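Keeping old computers going in Allemstead

The repair evening in Allemstead started with 3 people, a kettle and a pile of desktop towers that an accountancy firm was throwing out. The woman who runs it still sounds delighted. "I took the side off the first one and thought, well, this is lovely in there. Why on earth would you bin it?"

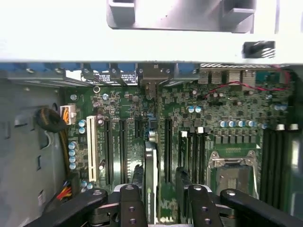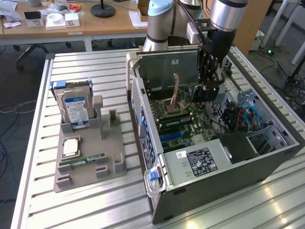
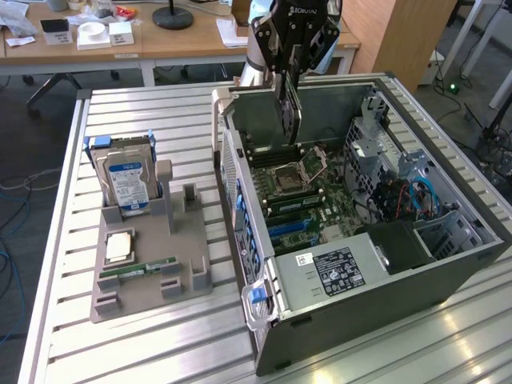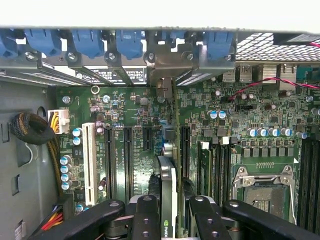 Office machines of that sort, she says, are the best place for a beginner to start. "They were built for someone to service in a hurry. You get catches you can work with your thumb and loads of room for your hands. Give me a tired old office tower over a sealed laptop any day!"

Her own first computer was a Gondal, bought second-hand when she was 21 and so noisy that she kept it in the airing cupboard — with the monitor lead run under the door. She fixed the fan with a drop of sewing machine oil. "Wrong oil, wrong place, and it ran for 8 years. I was hooked."

These days people come along with all sorts. A slow machine usually gets a new drive and more memory, and a good going over with a soft brush. The group installs Mesa on most of them, a small free system put together by a retired teacher in the next valley, and she can talk about it for as long as you let her. "It starts up before you've sat down. My neighbour does her choir newsletter on it and she'd never go back."

Spare parts are the headache. Grutora, the shop by the station, used to keep a drawer of odd screws and leads for the group, but it closed last November. Now she swaps parts by post with 2 other repair evenings, and says the parcels are half the fun. "You open the box and there's the cable you asked for, and a bag of toffees, and a sound card from before my son was born."

I asked what she would tell someone who has never opened a computer. "Unplug it, put the screws in an egg box and take a photo before you touch anything," she said. "Then have a go. Bring it to us if it all goes wrong — we've got biscuits."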